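Cutting the power your workshop and home office use

A desktop left on all day can draw more than people expect, and most of the savings take a few minutes to set up.

Measure first
Borrow or buy a plug-in meter. Leave it on each socket for a full day and write down the total. One older tower in the Droswood workshop drew 58 watts with no one at the keyboard. A fan heater on the same wall pulled 990. 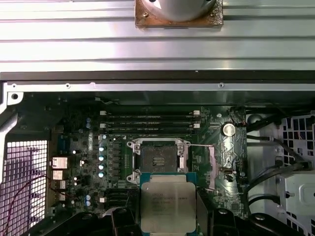

Set the sleep timer
Ten minutes for the screen and 20 for the computer suits most people. Turn off the screen saver, as it keeps the display lit. If you run long downloads, schedule them for the night rate if your supplier has one.

Check that the rate applies to your meter before you move anything. Some older meters record a single total, and a late wash cycle costs the same as one at noon.

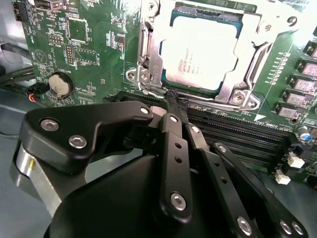

Ask for a copy of your tariff if the bill doesn't show it. The off-peak hours may shift when the clocks change, so check plug timers again in March and November.

Heaters and chargers
Heat the person at the bench before the whole room. A 300 watt panel under the bench is enough for many small shops. Keep it clear of rags and sawdust. 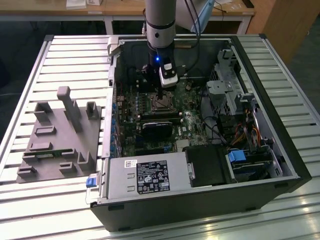
Tool batteries can come off the charger once full. Put the chargers on one switched strip, away from the heater, and turn it off when you lock up.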